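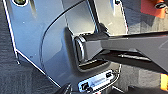 Getting a Grip: An Afternoon With the Emness Robot Arm Club

The first thing Esperanza Esteban asks me, before I have my coat off or my recorder out, is whether I have ever thought about how I open my car door. I say I haven't. She looks delighted. I get the feeling she asks this of everyone who comes through the door, and that she was hoping I would say exactly that.

"You put your fingers in, and your fingers know," she says. "They feel the edge and they curl and they pull, and you're already thinking about where you left your sunglasses. We've spent since September on the part where your fingers know."

Esteban is in her second year at Emness Community College and is this year's president of the robot arm club, a title she says she got by being the last one to leave the election meeting. The club meets on Sunday afternoons in a long room behind the auto shop, which suits everyone, as the auto shop has the good vacuum and the club has the good coffee maker (there is a trade agreement of sorts, and I was told about it at some length). The arm has a black two-fingered gripper with a small camera at the wrist, and the members call the whole setup Skevudex, a name that came out of a game of Scrabble and that they have been asked more than once to change.

The project this year is a handle. A pocket, really, a dark rectangular opening with rounded corners set into a big slate-blue metal panel. The arm has to bring its finger up to that opening, get the tip in against it, find the lip and hold on while it pulls. There is a regional student event in Triltcombe in April where the club will have to do this in front of judges, with the panel moved to a position they haven't seen before, and they get 8 minutes for the whole run, including any time spent standing there hoping.

"I thought we'd be done by Thanksgiving," Esteban says. "I really did. I had a list of what we would do with the extra time."

Berkay Baysal, who teaches the electronics courses at the college and has been the club's advisor from the beginning, laughs out loud at this from across the room, where he is untangling an extension cord. He comes over with the cord still in his hands and sits down, and for most of the next hour he goes on untangling it as he talks.

"Every group thinks so," he says. "I let them think it. If I told them in September how hard it is to put a finger in a hole, they would all go and join the film society."

So what is hard about it? I ask this meaning to get a short answer, and I get a very long one, with both of them talking and a third member drawing something for me on the back of a parts receipt. I will try to pass along the part I understood.

The panel shines, to begin with. The blue paint picks up whatever light is in the room, so that the top of it can look almost white while the lower part goes gray, and when somebody opens the blinds at the other end of the room the whole thing changes. The recess is dark inside. A person sees a dark place and reaches in and feels around, and the club's gripper has no sense of touch in its fingertips. All it has to go on is the wrist camera and a rough idea of how hard the motors are working. And the closer the gripper gets to the opening, the more of the view is taken up by the gripper.

"That's the one that got me," says Esteban. "At the moment you need to see the most, there's a big black finger in front of you. It's like trying to thread a needle with your own thumb in your eye. Well, not in your eye. You know what I mean!"

They started out with measurements. Baysal wanted them to do it the old way first, writing down where the panel was and where the opening was and sending the arm to that spot, and it worked beautifully until someone bumped the panel with a backpack. After that they moved on to teaching by demonstration, where a member drives the arm by hand through a controller, over and over, and the recordings go into training a program that tries to do the same. The club has saved 555 of these recordings so far. Each one is a person sitting on a stool, guiding that finger toward that opening.

I ask who did the most of them, and everybody points at Esteban.

"More than 200 are mine," she says. "I dream about it. I'm not being cute, I do dream about it, and in the dream it's always the left corner."

The left corner of the opening, I should explain, has a soft raised rim, and it has become something of a legend in the club. Early on, the arm had a habit of coming in a little high and to the left and resting its fingertip on the rim as if it had arrived. It would then pull, quite confidently, on nothing. They have video of this from several weeks running and they played me a good deal of it, with commentary. I have rarely seen people so fond of something going wrong.

What helped in the end, Esteban says, was getting worse at it on purpose. All the early recordings were clean. The drivers had taken pride in that, each trying for a smoother approach than the last, and so the program had never once been shown what to do after a miss. Over the winter break they recorded a new batch in which the driver comes in crooked, bumps the rim, backs off a little and tries again.

"It was Berkay's idea, and I argued with him about it for a week," she says. "I said, why would we teach it our mistakes? And he said we weren't, we were teaching it what to do next. I was kind of mad about how good an answer that was."

Baysal says he doesn't remember it that way. He remembers Esteban coming up with it herself in the parking lot, and they go back and forth on this for a while, each trying to give the other the credit. I never did find out which it was.

He is a patient talker, Baysal, and he has opinions about what a club like this should be for. He worked for a number of years at Pappas, a packaging equipment company, before he took up teaching, and he says that what he misses from those days is the floor, where you could stand next to a machine with the person who ran it and find out in five minutes what was wrong. He has tried to make the Sunday room feel like that. Members take turns driving, and whoever isn't driving has to stand beside the arm and say out loud what they see. No laptops open during a run. It was an unpopular rule in the fall - Esteban admits she led the unpopularity - and it has stuck.

"When you look at the screen, you see what the robot thinks is happening," he says. "I want them to look at the finger. Is it touching? Is it sliding? Is it pushing on the panel so hard that the panel is moving? You can learn so much by looking at the finger."

I ask whether the members come in knowing any of this, and he shakes his head. The club takes anyone. There is a nursing student, a couple of people from the welding program, and a retired bus mechanic who is auditing a course and who, Baysal tells me, turned out to have the steadiest hands in the room. There are 3 members who had never written a line of code before the fall, and one of them now looks after the program that sorts the recordings. Esteban herself came in from accounting.

"I still am in accounting," she says. "My mother would like that in the article, please. I'm still in accounting."

And how is it going now, with April getting closer? The two of them look at each other before answering. It goes well when the panel is more or less straight in front of the arm. When it's turned at an angle, things are shakier, and the closer the finger has to come in along the surface, the more likely it is to slide by the opening altogether. There is talk of lowering the wrist, and talk of more recordings from the side, and a third idea involving a different fingertip that Baysal describes as "for the summer" in a voice that makes Esteban roll her eyes.

They also have to get the panel to Triltcombe, as each team brings its own. It is heavy and it does not fit in Baysal's car, which they found out by trying. One of the welding students has an uncle with a van, and the uncle has said yes, though he has asked to watch the run and wants a club T-shirt. There are no club T-shirts. As of that afternoon somebody was looking into it.

Before I leave they let me drive. I sit on the stool and Esteban stands at my shoulder, very kindly telling me to slow down, and then to slow down some more. I bring the finger in toward the opening, and I am so sure I've got it, and the whole room says "left corner" at the same time.

My recording was saved with the others. Esteban says it will be useful.

The Emness robot arm club meets on Sunday afternoons in the room behind the auto shop, and new members are welcome at any point in the year. Enter through the side door and knock loudly if the vacuum is running.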